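Restthorpe Learning Trust
Tabletop Handling Sets: Progress Report to the Gitora Fund
Reporting period two, submitted 2022-11-11

Purpose of this report

The Trust is required under its grant agreement to report twice yearly on the delivery of the handling sets program. The present report covers the work completed since the first statement in April, the expenditure against each budget line, and the matters on which the Fund's agreement is now sought. Appendices have been sent separately.

Work on the material samples

The first report noted that the loose materials for the sets had not yet been chosen. That work is now complete. Sand was preferred to gravel and to soil after trials at the Feltden center, where visitors of all ages were invited to tilt, weigh and compare the three. Gravel scratched the containers within a short time, and soil could not be kept in a consistent condition between sessions. Clear containers have been adopted throughout, so that the material can be studied from the side as well as from the top. A fill that stops well below the rim is now specified in the packing notes.
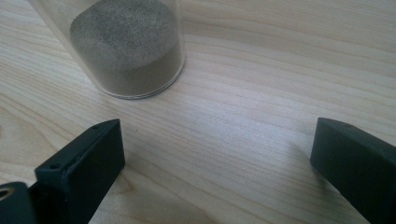

Sand sample in a clear cylindrical container, on the wooden tabletop.

The grade of sand remains under review. The Trust's first preference was for a pale, uniform sand, but users at Feltden spent longer with the gray-brown material, in which darker flecks can be made out among the lighter grains. It is also supplied at a lower price. A total of 86 containers has been ordered in the first batch, and a second order will be placed once the lids have been approved. The supplier's first lids were returned because they could be removed by a young child without difficulty. Replacement lids are expected before the end of the next period.

Work on the metal pieces

The Fund asked in its response to the April report that the sets should include objects with a visible history of manufacture. The Trust has accordingly sought machined metal pieces that are heavy enough to be interesting in the hand and small enough to be passed across a table. Sqalli, which supplies the greater part of the metal items, has agreed to provide pieces from its surplus stock at the cost of carriage only.

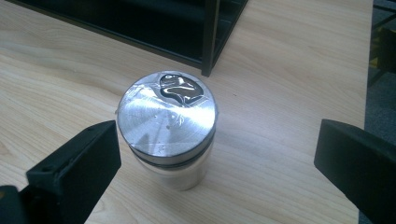

Reading time: 3 minutes

Pieces of this form, a short cylinder with a silvery finish, have proved well suited to the program. The concentric marks on the flat face give session leaders a direct way to introduce turning and finishing, and the two dark grooves below the rim invite comparison with the ring grooves of an engine piston. Scratches on the face are regarded as acceptable. The Trust considered having such pieces polished before issue and decided against it — the cost was not justified, and session leaders reported that worn surfaces prompted more questions. Decals, such as the small cartoon creature on the piece shown, will be left in place. Every piece is checked by hand for sharp edges before it is issued.

Expenditure

Spending on containers and fill materials stood at $2,621 at the close of the period. Spending on metal pieces, including carriage and inspection, stood at $514. The tables and storage line was charged with $3,691, all of it for the Feltden center. All three lines are within budget. The underspend on metal pieces results from the arrangement with Sqalli, and the Trust requests permission to transfer it to the printing of session notes.

Matters outstanding

Storage at Restthorpe is not yet satisfactory. The shelving in the main store was designed for paper records and is too shallow for the packed sets, which are at present kept at Feltden and carried over when needed. A quotation for deeper shelving has been requested.

The session notes are in second draft. The section on loose materials has been shortened at the request of session leaders, and the section on metals is to be revised to take account of the pieces now held. The Fund's comments on the draft would be welcome before printing begins.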